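New Worktables Brighten the Craft Room at Lumidmont Library

June 17, 2022

The craft room at Lumidmont Library has new tables, and they are beautiful. Pale wooden tops have replaced the gray folding ones that served the room for 30 years, and the difference hits you as soon as you come through the door. The room opened again this morning, and by lunchtime there was a bookbinding class at one end and a very serious game of dominoes at the other.

The tables were made by Gajdoš, a small furniture shop in Sitarow that usually builds for schools. The library placed its order in March, after a survey in which 100 regular visitors were asked what they wanted most from the room. Better tables won easily, ahead of longer hours and a second sink. People complained that the old ones rocked, that the edges were chipped and that the tops were so dark it was hard to find a dropped needle.

No one is likely to have that last problem now. The new tops are a soft blond color with fine lines running the length of the grain, and in daylight they seem to lift the whole room. Look a little longer and you start finding shapes in them: long ovals, gentle waves, a place where the lines bend around and drift off again. A child in the morning story group decided that one of them was a river and drove a pencil case down it.
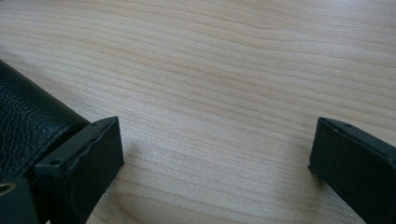
Fine grain lines curve across one of the pale wooden tabletops in daylight.

There are 5 tables in all, each big enough for six people with their work spread out. They stand in a loose row under the windows, and two of them can be pushed together for quilters or anyone with a big map to unfold. The height suits both sitting and standing, a request that came from the model-making club, whose members like to get up and walk around whatever they are gluing.

The shop kept the tops plain on purpose. The library had thought about having measuring marks set into the edges, but the staff saw a sample piece and fell for the wood just as it was. Cutting mats with rulers printed on them will be kept on the shelf by the door, and there are enough for every seat.

The tables cost $2000 altogether, paid for from the library's spring book sale. That sale had its best year yet, helped along by a huge donation of cookbooks and a wonderful run of old railroad magazines that went in the first hour. Delivery from Sitarow took a single trip, and the old tables have gone to the community garden on Clolov Street, where they are already covered in tomato seedlings.

Light is a big part of the pleasure. The sun comes in softly on this side of the building, and the smooth tops pick it up, so one side of a table can be glowing while the other sits in gentle shade. The watercolor group has always fought over the seats nearest the glass, and that contest is sure to get livelier! Anyone who draws should come and try a page or two before the summer crowd arrives.

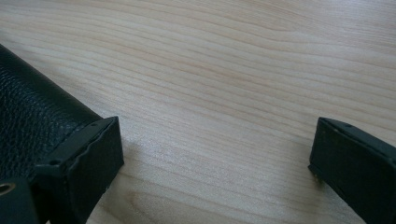 Using the craft room

The room is open whenever the library is, and there is no charge. Seats can't be reserved outside class times, so come early if you have your heart set on a window spot.

Please use a cutting mat with knives and rotary cutters, and put down paper under paint or glue. Water jars should go on a tray. Spills happen, and cloths are in the top drawer of the supply cabinet. Hot glue guns are welcome at the table closest to the outlets.

The bookbinding class still has places for its next session, and beginners are very welcome. Sign up at the front desk, where you can also pick up the summer class list.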